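Residence Life in Conversation: Josefina Herrera on Shared Laundry, Shared Space and the First Year Away

Published 24 Apr 2022
Office of Student Housing, Huenchumán Residence

Josefina Herrera has directed the Huenchumán Residence for nine years. Under her supervision the building houses 103 first-year students on five floors, most of whom arrive having never lived outside their family home. She met with Benedek Hegedűs of the housing newsletter in her office on the ground floor to discuss what the residence has learned about helping young adults live together.

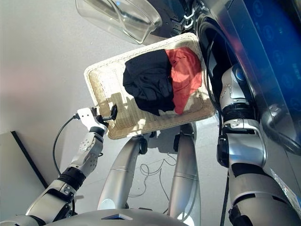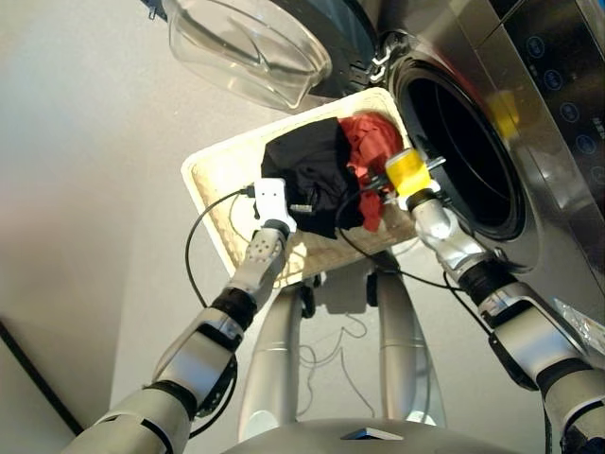
A white basket with black and red clothing, held at a front-loading washing machine.

The conversation began with the subject that Ms. Herrera says accounts for more of her mail than any other. "When I was appointed, I expected to spend my time on noise and on guests," she said. "Those matters do come up. The laundry room, however, is where students first discover that other people have schedules of their own. It is a small room with a great deal of demand placed on it, and the students have to work that out among themselves."

Until 2018 the residence had no booking arrangement. Students came down when they wished and waited if the machines were taken. Clothing left in a finished machine was often moved by the next person, and complaints followed. Ms. Herrera recalled one autumn in which 34 written complaints were received, nearly all of them about belongings that had been handled by someone else.

"The complaints were very seldom about damage," she said. "A student would write that her things had been put on top of a dryer, and that she had felt embarrassed. I took that seriously. For an eighteen-year-old who has just moved six hundred miles, having a stranger handle her clothes is a large matter."

The response was a written agreement, drawn up by the residents of each floor during the first two weeks of the term. The agreements are one page long. They cover the laundry room, the kitchens, the hallway lights and the hours of quiet, and they are renewed every February, when students have lived together long enough to know which clauses are being ignored. The residence office keeps a copy but does not write the terms.

Asked whether the floors arrive at similar rules, Ms. Herrera said that they do not. The second floor has for several years allowed a grace period of 20 minutes before a finished load may be moved. The fourth floor permits no moving at all and asks residents to telephone the owner. "I would not have chosen the fourth floor's rule," she said. "It seemed to me that it would cause long waits, and I told them so. They kept it, and it has caused long waits. They are content with it. I have stopped bringing it up."

Hipólito Jara, who was a floor adviser at the residence as a student and has since joined the office as assistant director, sat in on the second half of the interview. He described the first floor meeting of the year as an uncomfortable evening for most of those present. "Students are polite in the first week," Mr. Jara said. "They will agree to anything. An adviser's work at that meeting is to slow them down and ask what they are used to at home. One person's family washes dishes right after dinner and another's leaves them until morning. Each of them believes that theirs is the ordinary way."

Advisers receive training each summer from Horațiu Anghel, a counselor who specializes in group mediation. The training was once a single afternoon and now extends over three days. Much of it is given to listening exercises, and one full session is reserved for the question of when an adviser should stay out of a disagreement altogether. Mr. Jara said that this session was the one he had found hardest as a student. "I wanted to be useful. Mr. Anghel told us to wait until we were asked, and then to wait a little longer."

The residence has also changed the information it sends to families before arrival. The earlier packet ran to 29 pages and included a list of recommended purchases. Ms. Herrera had the list removed after noticing how many of the items went unused. "Parents were buying irons," she said. "We had closets full of irons in June." The present packet is much shorter and asks families to spend an hour with the student on four household tasks: washing a load of clothes, cooking one full meal, reading a bill and making a medical appointment by telephone.

Of the four, the telephone call is the one students most often report having skipped. Ms. Herrera does not find this surprising. "They will learn to wash clothes by ruining a sweater, and the loss is limited," she said. "The telephone call is different. A student who is ill and afraid to call the clinic may wait for days. We have asked our advisers to offer to sit with them while they make the call. Several students accept every year."

Not every measure has been kept. A points system for clean kitchens, introduced at the request of residents, was withdrawn after one term. Floors had begun inspecting each other's sinks late at night, and two had stopped speaking. A monthly dinner that brought the whole building together was also reduced to once a term — attendance had fallen, and advisers reported that residents preferred to eat in smaller groups. Mr. Jara said he regretted the loss of the dinners and hopes to see them return in some form. Ms. Herrera said that she would consider a proposal if the students themselves brought one forward.

On the question of homesickness, both said that it comes later than families expect. The opening weeks are busy, and the difficult period usually falls after the first visit home. Advisers are asked to be present in the common rooms on the evenings when students return. No program is planned for those evenings. Tea is put out, and the televisions are left off until nine.

Ms. Herrera was asked at the close of the interview what she would say to a student preparing to arrive this fall. She thought about it for some time. "Bring fewer things," she said. "Learn the names of the people on either side of your room in the first two days, while it is still easy to ask. And please read the page from your floor before you sign it."

Applications for floor adviser positions are open to all residents who have completed one full term. Forms are available at the front desk of the Huenchumán Residence. Questions may be directed to Aldana Cáceres in the Office of Student Housing.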